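Back from the small shipyards meeting in Berkholm and my feet are killing me. Posting a few notes before I forget them all.

Order books first. The Skerell yard has work through February and then a gap. They're bidding on a 115-meter ferry, and so are 7 other yards, so nobody's buying champagne yet.

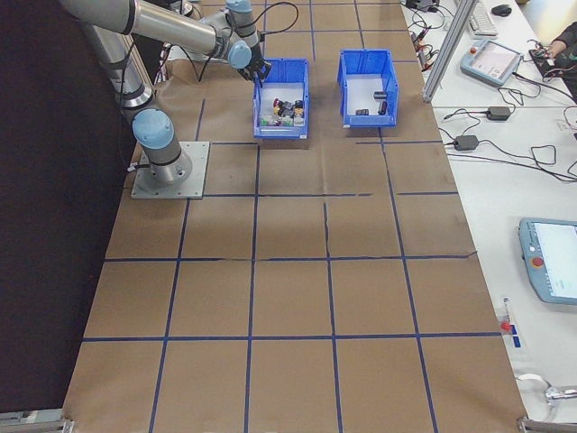 Best talk of the day was Simone Leite on class survey fees. Small owners pay nearly the same as the big lines for a hull a fraction of the size! She wants a sliding scale under 3,000 gross tons. Lots of nodding in the room.

Negin Najafi pushed back a bit — a surveyor's travel day costs the same whatever the ship weighs. Fair point. They were still at it over lunch (fish soup, very good, I had two bowls).

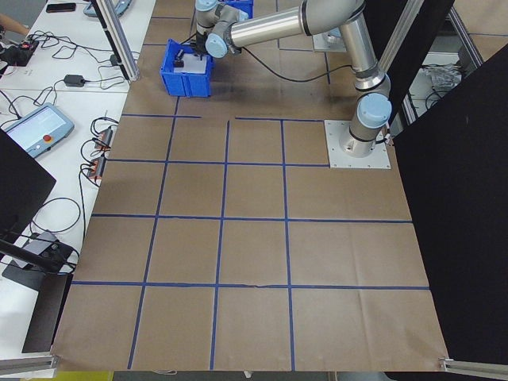
Also heard that the old Mondik drydock may reopen for repair work. It was 199 people's paycheck when it shut, so I hope it's more than talk. My uncle was a welder there and he says he'll believe it when he sees the gates open.

Next session is Friday morning, on steel prices. I'll post if I can stay awake through the slides. If anyone has the handout from the Naidoo panel, please send it — I left mine on the train.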